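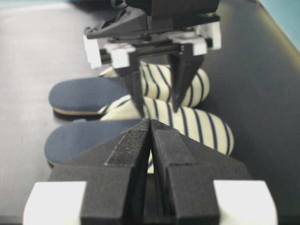
Two striped slippers, side by side with their toes pointing the same way.

Why do slippers have a left and a right?
By Roos Mulder

Take off your slippers and have a really good look at them! They might be the most ordinary things in your home, but there's a lot going on in a slipper.

Start with the parts. The bit that covers your toes is called the upper. The bit you stand on inside is the insole, or footbed, and it's usually soft. Underneath comes the sole, which touches the floor. Slippers that are open at the back are called slip-ons (or mules, like the animal!) and you can get into them with no hands at all. 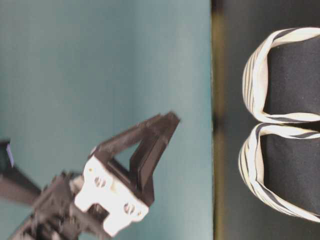 Now for left and right. Put your bare feet together and look down. The inside edge of each foot is fairly straight, but the outside edge curves round to your little toe. Your feet are mirror images of each other, so lots of shoes are too. Some slippers are so soft and round that it's hard to tell which is which, and then you just have to try them on.

Shoe sizes are a puzzle as well. In much of Europe, a grown-up might wear a size 37 or a size 40, while in Britain the numbers are much smaller. Same feet, different way of measuring!
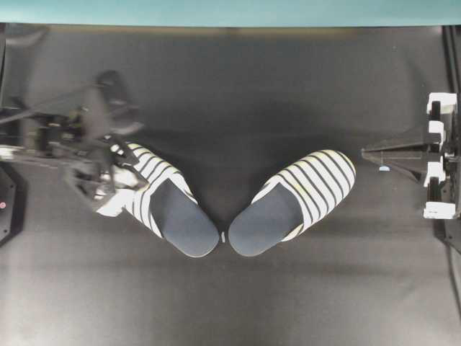 Stripes are handy when you're looking for a matching pair. Are they the same colour? Are they as wide as each other? My friend Lenni has three pairs of stripy slippers and sorts them out by their insoles.

Try this at home
Ask everyone to put their slippers in one big heap in the hall. Mix them up, then see how fast you can put them back in pairs, toes facing the door. Want to make it harder? Shut your eyes and do it by touch. Feel for the curve of the toe, the fluffy bits and the worn patch under the heel.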